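Workshop notebook, July
Glue trials, batch 3162 – hide glue against the Mamani fish glue

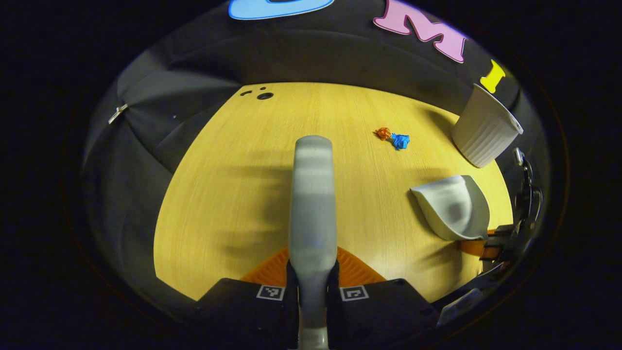 Bench view, July. Orange ribbed plastic piece at the table.

Carried on from the last batch. Nikau cut the beech test strips before lunch and I planed the faces. All strips keyed with the same toothing blade this time, as the odd results in the last lot were probably down to two of us preparing them differently.

Hide glue soaked overnight, then warmed in the Adska pot to 60 degrees. It skinned over twice while I was laying out clamps. Put the lid back on between strips and that mostly cured it. Fish glue used straight from the bottle at room temperature, much easier to spread and a longer open time, enough to move a joint about after closing it.

Loads at failure, in newtons, first pair only:
Hide – 1000
Fish – 881

The hide glue joint took wood with it along half the length. The fish glue one came apart clean at one end, and I think I starved it there. Not going to read much into a single pair. Darcy wants the rest left in clamps until tomorrow and I agree, the shed was damp this morning and the off-cuts still felt tacky at ten.

Clamps: the Protow ones slip on the bar once there is glue on the threads. Wiped them down with a warm cloth and waxed the bars. Two need new pads, and I've put them on the left-hand hook with tape round the handle.

Darcy asked if we should try adding salt to the hide glue to slow it down. Rarnilent sell one ready mixed but it is dear for what it is. Will make up 200 ml ourselves and keep it in a jar with the mix written on the lid.

To do:
Pull remaining strips, same order as glued
Reglue the starved joint with a fresh pair
Order beech, straight grain if they have it
Ask Nikau where the small brush went
Wash the pot out before it sets hard again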